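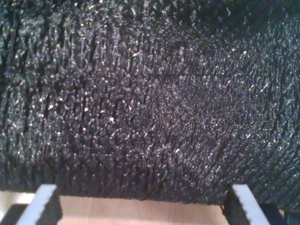

Surface à poils sombres, bord inférieur, vue rapprochée.

25 février 2020

Suite du tri des matières à poils. Aujourd'hui uniquement la pièce noire, référence 2807 dans le classeur. Viola Pellegrini veut savoir avant la fin de la semaine si on la garde pour les essais de brossage ou si elle repart chez Welline avec le reste du lot.

Aspect général : gris anthracite à noir, poils courts, raides à l'œil, très serrés. Les pointes accrochent la lumière et font une quantité de petits points blancs ou argentés. Sous cet éclairage on dirait presque un reflet métallique. J'avais noté « noir mat » sur la fiche d'entrée, c'est faux, j'ai barré et mis « noir, pointes brillantes ». À vérifier quand même à la lumière du jour, la lampe de l'établi exagère tout ce qui brille.

La densité n'est pas la même partout. Côté gauche les poils se regroupent en touffes avec des sillons sombres entre elles. Au milieu c'est beaucoup plus fermé, grain fin. Je ne sais pas si les sillons viennent de la fabrication ou du stockage. Le lot est resté plié dans le carton Grustora depuis la livraison, donc le stockage est mon premier suspect. Amedeo Barbieri penche pour un défaut d'implantation. On ne tranchera pas sans regarder l'envers.

En haut à droite les poils ont l'air couchés dans un même sens. Il faudra repérer ce sens au fil blanc avant de couper quoi que ce soit. Sur la pièce précédente on avait coupé 3 bandes sans marquer le sens et les mesures n'étaient pas comparables, tout a fini à la poubelle.

Bord inférieur : irrégulier, en frange, les touffes pendent et s'écartent. Il descend un peu plus à droite. Pas question de prendre la cote depuis ce bord. Je propose de tracer une ligne de référence à 17 mm à l'intérieur, sur l'envers, et de tout mesurer à partir de là. Viola est d'accord sur le principe mais préfère qu'on attende la réponse de Cirillo pour le traçage (craie ou feutre, le feutre avait traversé sur la matière claire).

Perte de poils : pas encore testée. Protocole habituel, ruban adhésif posé, pressé, retiré, 11 passages au même endroit, puis on colle le ruban sur la fiche. Faire un essai dans une zone à touffes et un autre dans la zone serrée, sinon le résultat ne voudra rien dire. Utiliser le ruban du tiroir du bas, l'autre rouleau colle trop et arrache même sur la matière témoin.

Brossage : ne rien faire avant les photos de l'envers. Ensuite brosse souple d'abord, toujours dans le sens du poil, et voir si les sillons se referment. Si oui, on peut classer l'affaire du stockage. S'ils restent, passage à la vapeur, de loin, sur une chute seulement.

Question de Barbieri : est-ce la même matière que celle de l'échantillon Prellorel de l'an dernier ? De mémoire le poil était plus long et moins brillant, mais je n'ai pas retrouvé l'échantillon. Il doit être dans la boîte des retours, ou alors dans son bureau.

À faire
Photos de l'envers, lumière rasante
Repérage du sens au fil blanc
Relancer Cirillo pour le traçage
Retrouver l'échantillon Prellorel
Test au ruban, deux zones
Corriger l'étiquette du carton, elle dit encore « mat »

Le rapport pour Welline peut attendre mars, Viola les a prévenus. Carton reposé à plat sur l'étagère du fond, rien par-dessus svp.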